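Week 2: Doors, and what people do at them

Welcome back, everyone, and thank you for the lovely reading responses (Elis Gwynne's page on her grandmother's porch made my evening). Last time we talked about rooms. Today I'd like us to linger at the edge of one, because a threshold is where a house decides how it feels about you.

Pieter Engelbrecht, in the chapter I handed out, says a door has two jobs, to let in and to hold back, and that most stories only care about the second. I half agree with him! Do read pages 277 to 300 again before we argue about it. His walk through the old Bekley rooming house is slow going in places, but please be patient with it – the payoff is the hallway.

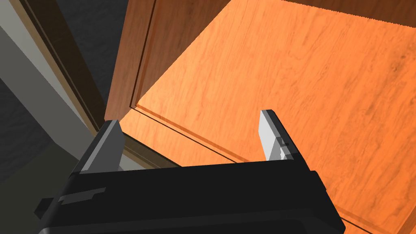
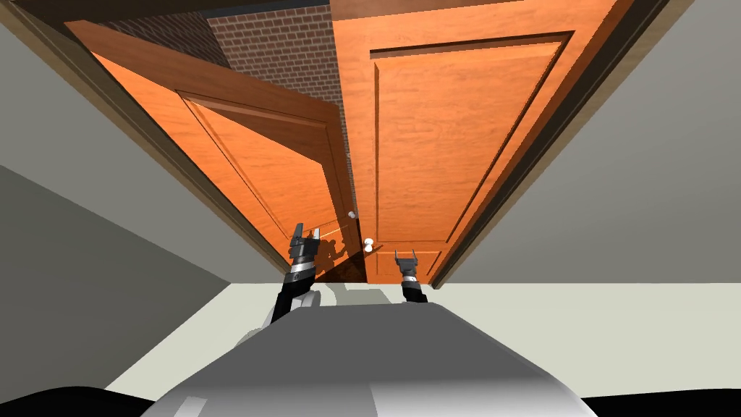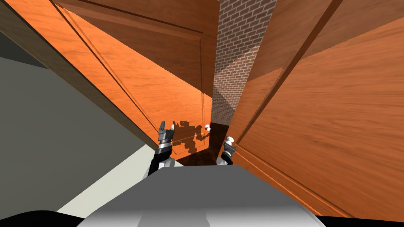 Middle picture: paired wooden doors, the left one partway open, with brick showing through the gap.

Now, a word on vocabulary, as a few of you asked. The "jamb" is the upright side of the opening, the "lintel" runs across the top, and the "sill" is underfoot. Use them in your stories if they come naturally, and leave them out if they don't.

For next time, write 685 words in which someone waits at a door and we never learn who is on the other side. Bring a printed copy, and bring a pencil too.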